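**Consular camp in Busgate - was it worth the trip?**

**kosel_reader**

The consulate held its mobile camp in Busgate in February, and I want to ask how it was for others. I went for my mother's visa papers. We live in Hukudar, so for us it is 160 kilometers one way. I arrived before nine in the morning and received token 11, but my turn came only after lunch.

I don't complain about the staff. They were polite and they explained each form. But I think one counter for visas and document attestation together is too little.

**npisharody**

I had a similar day. The notice said that 200 tokens would be given, and people from the villages trusted this. In the afternoon the clerk told us that attestation was closed. My neighbor went home with the same papers he had brought. 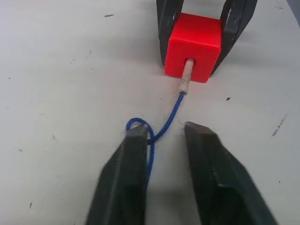
He will now have to go to the capital, and for this he loses two days of salary. If the high commission wants closer relations with people here, this is the place to start - before the trade dinners and the cultural evenings.

Narayanan Pisharody

**morrison_st**

I don't agree with this. The trade dinners are how the direct flight was discussed, and the flight helps all of us. A consulate has few officers. Three years ago we had no camp at all.

**npisharody**

I am not against the flight. I only say that a printed number should be a true number.

**bthomas**

Some 16 of us signed a letter last year asking for a second counter. We got a reply, very correct, with no promise in it. I can send the text to anyone who wants to write again.

Balakrishnan Thomas

**kosel_reader**

Please send it to me. Does someone know if the next camp will be in Busgate again, or in Kosel? For my mother the bus to Kosel is much easier.

**morrison_st**

I heard Kosel, but only from the travel agent. Better to call the consulate before you buy a ticket.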